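Paper, glue and a whole lot of white

25 Sep 2015

So I finally gave up on the stretched paper for the Vitholm harbor piece and started over on a block. I know, I know, I said I'd never go back to blocks! But the last two sheets buckled on me right where the sky meets the water, and I was tired of fighting puddles.

The new block is from Plendix and it has 20 sheets, so I let myself waste one. I brushed clean water over the whole thing, dropped in a gray-blue and just watched it creep around for a while. It moves slower than I'm used to (I kind of love that).

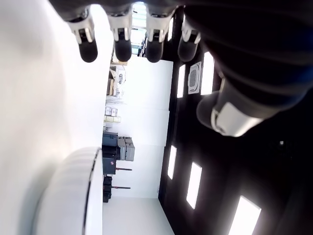 Four fingers, dark tips

My plan for the sky is one big wet wash, top to bottom, with the board tipped up on a paperback. Then hands off for 30 minutes. I always want to poke at it when the shine starts to go, and that's exactly when I get those cauliflower blooms.

For the boats I'm saving the whites by painting around them. Masking fluid and I are not on speaking terms right now – it tore the surface off a perfectly good sketch of the Zamudio bridge. 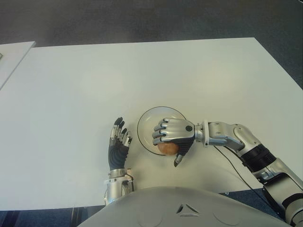 What's on my palette

Only four colors this time: ultramarine, burnt sienna, raw sienna and a tiny bit of a rose I picked up at Ziron. Ultramarine and burnt sienna make nearly every gray I need, and I can push it warm or cool without rinsing my brush every 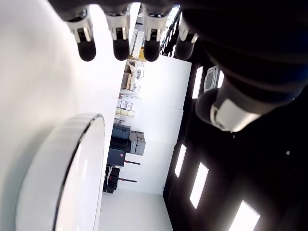
time I change my mind, and I change it a lot. The rose only goes in the reflections, while they're still damp. I want to have this one done by October, so wish me luck with the rigging!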